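# Evaluación del entorno de simulación Parri para prácticas de manipulación doméstica

Informe de proyecto. Asignatura de Robótica de Servicio
Autores: Horácio Correia y Defne Çetinkaya
24 de febrero de 2025

## 1. Objeto del informe

El presente documento recoge la evaluación de Parri, paquete de simulación comercializado por la empresa Elterine, con vistas a su posible adopción en las prácticas de la asignatura. El encargo consistía en determinar si la licencia académica permite preparar, ejecutar y calificar ejercicios de recogida y colocación de objetos sin acceso al laboratorio físico de Pavholm, cuya disponibilidad es limitada durante el segundo semestre.

La evaluación se realizó con la versión de prueba. No se analizaron los módulos de navegación exterior ni el servicio de cálculo en la nube, que se contratan aparte.

## 2. Contenido de la licencia

La licencia académica autoriza el uso simultáneo en 35 puestos e incluye el motor de física, el editor de escenas y un catálogo de 423 modelos de mobiliario y menaje. El proveedor entrega además una interfaz de programación en Python y una guía de instalación, disponible únicamente en inglés. El precio comunicado para el centro es de 4.000 euros anuales, con el soporte por correo electrónico incluido.

## 3. Metodología

Se definió una tarea de referencia: localizar un recipiente sobre una mesa y planificar una trayectoria de aproximación que evite los demás objetos y el mobiliario próximo. La tarea se ejecutó en 1.751 episodios, variando en cada uno la posición de los objetos, la altura del punto de vista y la iluminación. Los episodios se lanzaron por lotes desde dos equipos del aula y los registros se almacenaron en formato CSV.

Las escenas se compusieron con modelos del catálogo, sin geometría propia. Se procuró combinar piezas de forma y material distintos, como un cuenco translúcido, una maceta de hojas largas y una silla que tapa buena parte del borde delantero de la mesa, a fin de someter el módulo de percepción a oclusiones parciales.

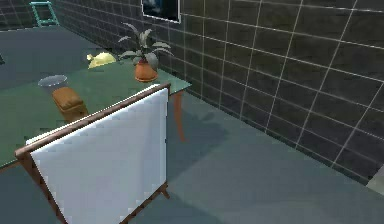 **¿Puede utilizarse Parri en los equipos actuales del aula?**

Los equipos actuales son suficientes para ejecutar las escenas de interior con la calidad gráfica media. La calidad alta exige una tarjeta gráfica dedicada, de la que solo disponen los dos puestos del fondo.

## 4. Resultados

El motor de física se comportó de manera estable durante todos los lotes y no se registraron cierres inesperados. La detección de colisiones entre el mobiliario y las trayectorias planificadas resultó correcta en los casos revisados manualmente. Las principales dificultades se concentraron en la estimación de profundidad de los materiales translúcidos, cuyo contorno se confundía con la superficie de apoyo cuando la iluminación era frontal.

El editor de escenas requiere un aprendizaje breve. Se echa en falta, no obstante, una función para agrupar objetos y desplazarlos conjuntamente. La documentación de la interfaz de programación presenta lagunas en el apartado de sensores, que se resolvieron mediante consulta al soporte.

Como término de comparación se consideró Billthorpe, herramienta empleada en cursos anteriores. Su catálogo es más reducido y carece de ejecución por lotes, si bien los materiales de prácticas ya están adaptados a ella.

## 5. Recomendación

Se propone contratar la licencia académica de Parri por un año y mantener Billthorpe en las dos primeras prácticas. La migración de los guiones restantes debería quedar terminada en abril. Antes de la firma conviene solicitar a Elterine confirmación escrita sobre las condiciones de renovación y sobre la conservación de las escenas creadas por el alumnado al vencimiento del contrato.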